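Notes on Teaching Live, and What We Keep Afterward

30 March 2022

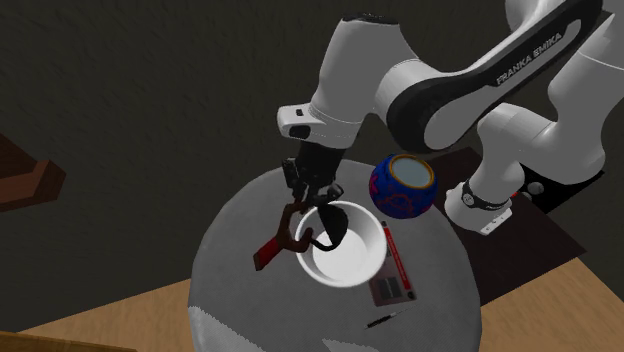
Why we went back to a fixed hour

When we started the Cluseck evening lectures, the plan was to record everything in advance and let people watch whenever they liked. It seemed the kind thing to do. Our listeners have jobs and babies and night shifts, and some of them live where our seven o'clock is their three in the morning. So we recorded, and we polished, and we put each talk up on a Monday with a cheerful note, and then we sat back and waited for the questions to come in.

They came in very slowly. For one of the early talks, on how shortwave radio schools worked, we had 900 plays and four comments, and two of those comments were about the volume (which was too low, and I have since fixed it). I don't say this to scold anyone! I am a terrible watcher of recorded lectures myself. I save them up like magazines by the bed, and I feel fond of them, and I don't open them.

So in the winter we tried going out live, with no safety net, and I have to tell you I was nervous enough to write my own name at the top of my notes. The first evening brought 60 people. The chat was going before I'd finished saying hello, and somebody corrected a date in my second sentence, and somebody else corrected the correction, and by the end we had wandered so far from my outline that I still owe you the last third of it. I went to bed very happy.

What happens in the room

I've been trying to work out why a live hour feels so different when the words are more or less the same. Part of it must be that the listener can change it. If you ask me something at twenty past, the rest of the talk bends a little toward your question, and everyone there has seen it bend. A recording can be stopped and started and played at double speed, which I know many of you do, but it goes on saying what it was always going to say.

The other part is plain old company. A good number of you have told me you keep the chat window larger than the slides. I was a tiny bit hurt by that for an afternoon, and then I tried it myself while a guest was speaking and saw what you meant. It's like sitting in the back row with people who know more than you do and are willing to whisper.

There are costs, and I don't want to skip over them. The live talks are baggier. I lose my place, I say "sorry, where was I" far too often, and on one evening in February the sound dropped out for a good long stretch while I went on happily waving my arms. Anyone who couldn't be there gets a recording of a conversation they weren't in, and I do think that can feel lonelier than a talk made for them from the start.

What we're doing about the recordings

After a lot of going back and forth – your letters helped, please keep sending them – we've settled on keeping two versions. The full evening goes up as it was, stumbles included, with the chat alongside. Then, a week or so later, there will be a shorter cut of 17 minutes, which I'll record fresh at my desk once I've had time to think over what you asked. The first of these is already in the archive, and it is a better talk than the one I gave, mostly thanks to the people who interrupted it.

Transcripts will follow for everything from this season. The older ones are being typed up as we find the hours, so if there's one you need for a class or a reading group, do write and we'll move it up the pile.

Coming up

The spring series picks up again in May with three evenings on correspondence courses, radio classrooms and the first televised lectures, in that order. The starting time stays at seven. Places in the live room are free, as always, and you only need to sign up once for the whole series. If you signed up in the winter you're still on the list and will get the link the day before each talk.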